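Parvaneh Shokri
8 Feb 2024

Thread on desk tidying as a benchmark for two-arm manipulation. The question I keep getting from the facilities side at Grisau is whether a machine can reset a shared desk at the end of a shift yet. Short answer: parts of it.

Definitions first. A reset means stationery back in its container, surface wiped, nothing left over the edge. A person does it without looking up from a phone call. For a robot it splits into three problems that have little to do with each other: thin rigid things, soft things, and placement.

Thin rigid things. Pens, rods, tubes. Two fingers closing on a cylinder is about as solved as anything in this field gets, provided the cylinder stands clear of its neighbors. Put plastic film nearby and depth estimates get worse fast. Clear material is still where most of our January failures came from.
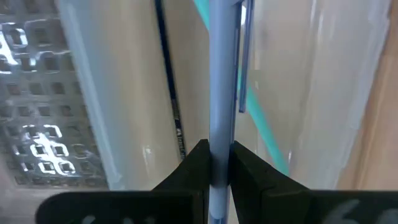 Slender rod between two fingers, translucent sheet behind it.

The grip is the cheap part. What costs time is deciding which edge belongs to the object and which belongs to the plastic. The Bilgin planner handles this by approaching slowly and replanning, so you trade seconds for fewer misses. On a shop floor with a takt time you don't have the seconds.

Soft things. Cloth has no fixed shape, so there is no grasp pose to look up. You pick a point, lift, look again, pick another point. Two arms help a lot, one to hold and one to find the next corner. They also get in each other's way, and the cables make it worse.

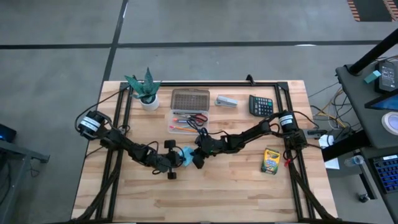
Light blue cloth between the grippers. Pencil case, stapler, calculator and crayons still out on the wood.

We logged 3776 attempts across all tasks in January. 2528 finished with no human touching anything. Before anyone quotes that as a success rate for housework: the object set was fixed, the lighting was fixed, and "finished" includes runs I would redo by hand if it were my own desk.

Cloth folding on its own was well below that average. Wiping was above it – you can wipe badly and still be scored as having wiped.

Placement. Dropping an item into an open bin is easy and gets counted as tidying. Putting a stapler back parallel to the edge, next to the other one, where the next person expects it, needs an idea of where things live. Zultetow's approach is to store a reference layout and correct toward it. Works until somebody buys a new plant.

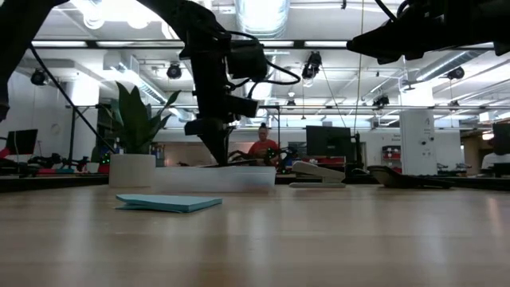
Rafferty Alcantara: We ran a reset trial at Drirncombe for 7 weeks and the layout drifted every single day. People move things. Did you score against a fixed reference or against whatever was there in the morning?

Fixed reference, which flatters us. Scoring against the morning state is the better test and I'd expect the number to fall. If you have the drift data I would like to see it, even unlabeled.

So for the facilities question: bin sorting of rigid items overnight, with no deadline, yes, I'd sign off on a pilot. Cloths, no. Anything with a person reaching across the same table, also no.

Per-task numbers go up once the cloth runs are relabeled.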